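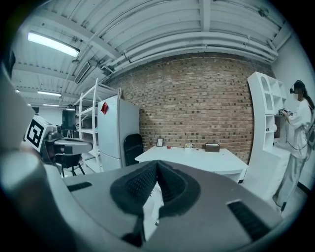

Elínborg Vídalín wrote to us that her Cumen shut itself off in the middle of a long letter, and she asked if the sleep time can be made longer. Yes, it can. Please follow the steps in this section.

## 4. Pairing and sleep time

Before you start, charge the Cumen keyboard for 2 hours with the cable from the box.

1. Slide the switch on the back edge to ON.
2. Hold the Ban key until the small light blinks blue.
3. On your computer, open the Bluetooth list and choose "Cumen". 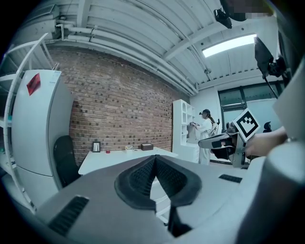
4. Type the code you see on the screen and press Enter. The light stays blue when the pairing is finished.
5. To change the sleep time, press Ban and S together. Type the new time in seconds, for example 600, and press Enter.

**Note:** The shortest time is 50 seconds. A smaller number is refused and the light blinks red.

**Note:** If you use the Wudunow desktop program, close it before step 5. It can write the old time back.
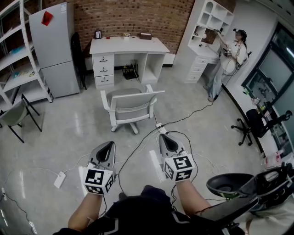
6. Wait without typing until the sleep time has passed, and check that the light goes off. Any key wakes the keyboard again.

**Caution:** Do not hold Ban and Delete together. All paired computers are erased, and you must begin again from step 1.

For key layouts other than American, see section 5.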